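Course 252: Materials for Interior Joinery
Handout 9, Reading grain on finished surfaces
J. De Graaf, January 12, 2024

Scope

These notes cover the visual assessment of pale wooden worktops and table surfaces. Moisture measurement and adhesives are dealt with in the February sessions with Milan Timmermans. Bring the Postma workbook to both.

1. Terms

Grain direction is the general orientation of the fibers. Figure is the pattern seen on the surface, and it depends on how the wood was cut as well as on how the tree grew. The two words are often used interchangeably in sales literature. Keep them apart in your reports.

Flat-sawn or sliced faces cut near a tangent to the growth rings show wide arcs and nested curves. Quarter-cut faces show lines that are close to straight and parallel. Rotary-cut veneer, peeled from a turning log, gives a broad, wandering pattern with large changes in line spacing. A single sheet may show close curves in one area and open, tilted lines in another.

2. Pale species

Maple and birch are difficult to tell apart from the face alone. Both are cream to light tan with low contrast between the lines and the ground. Do not name the species from a photograph. Write "pale hardwood, maple or birch type" and leave identification to an end-grain sample under a hand lens.

Solid wood or veneer cannot be settled from the face either. Look at the edge. If figure on the face continues over the edge as matching end grain, the piece is probably solid. An edge band or visible layers indicate a sheet product.

3. Light and sheen

A matte finish still reflects. With a lamp overhead, part of the surface goes pale and the grain lines there lose contrast, which students regularly record as bleaching or wear. Check by changing your viewing position. A reflection moves with the observer; a bleached area stays where it is.

Procedure for the bench exercise:
View the surface from the front, then from one end.
Lower the lamp to one side and repeat.
Sketch the line direction in each corner and at the center.
Mark hazy areas with a dotted outline, and note whether they moved.
Rate sheen as matte, satin or gloss. If in doubt between two, give both.

4. Recording

Use the Ditano sheet, one per panel. Line direction is given relative to the long side. Where lines curve, give the direction at each end of the curve and sketch the part between. Up to 18 panels will be set out, and you work in pairs, 2 panels per pair. Panels carrying the Altix label have a factory finish and must not be sanded or wiped with solvent.

Hand in the sheets at the end of the session. Sketches in pencil are accepted; photographs may be attached but do not replace them.

Reading for next time: Lurketti course pack, the section on veneer matching.

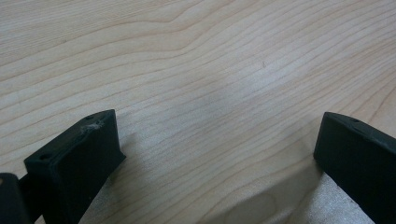

Pairs who miss the bench session can make it up in the first week of February. Sign up on the list by the workshop door.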